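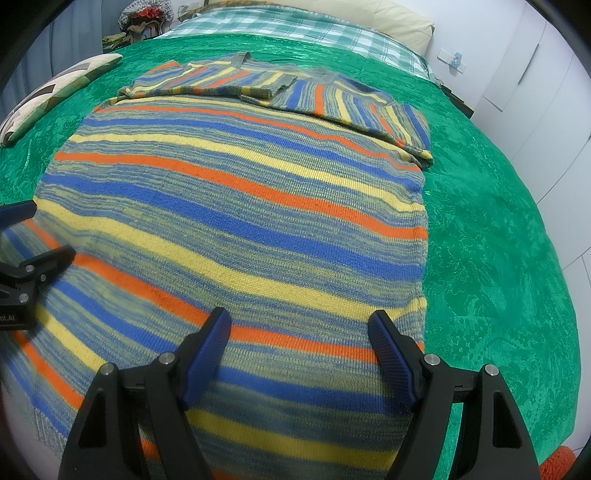 Arnar Hedegaard escreveu-me logo de manhã a dizer que as luvas da Sawatzky são caras demais para o que são, e que por aquele dinheiro ele comprava duas malas. Pois eu fui na mesma à abertura da loja nova em Pudby, e já lá vou às luvas!

A Sawatzky abriu a 26 de agosto de 2018, na rua da Emham, aquela chapelaria onde eu gastava a mesada toda. Trouxeram 390 modelos de acessórios, entre cintos, carteiras e luvas de pele, e a fila à porta chegava à esquina (levei uns 16 minutos a entrar, com sapatos novos, coitada de mim). A coleção de inverno chama-se Enska e só chega completa em janeiro, mas já se pode encomendar.

Gostei imenso dos cintos – fivela pequena, pele macia, cores discretas. As carteiras achei-as duras, o fecho prende. E as luvas, Arnar, desculpa lá, são lindas. Experimentei umas bordeaux de punho comprido e custou-me largá-las.

Quem atende é a Þórey Stougaard, muito paciente com indecisos como eu. Fazem 10 por cento de desconto na primeira compra até ao fim do mês, e as gravações com iniciais pedem-se ao balcão. Eu fiquei com um cinto castanho e volto para a semana pelas luvas.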